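O casamento da Mahlet e do Kiros ficou marcado para abril, numa quinta pequena. A lista começou com 315 nomes e foi cortada a meio logo no primeiro mês. O Kiros queria só a família - a Mahlet queria também os colegas do coro.

Conheceram-se há 3 anos, numa fila para devolver um casaco, e ela ficou com o número dele escrito no talão. Ainda o guarda.

O orçamento para a festa vai até 3000 euros, com a comida feita pelas tias. Eu fiquei com os convites.

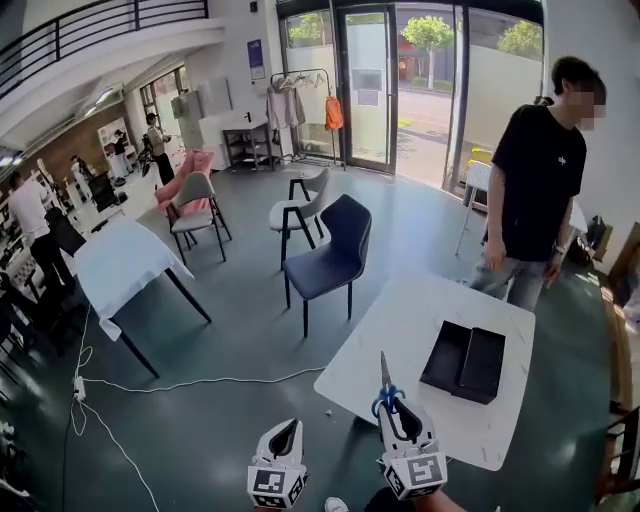 Foto: Poonam Dhillon

O vestido é o da mãe dela, apertado na cintura. Falta escolher a música da entrada.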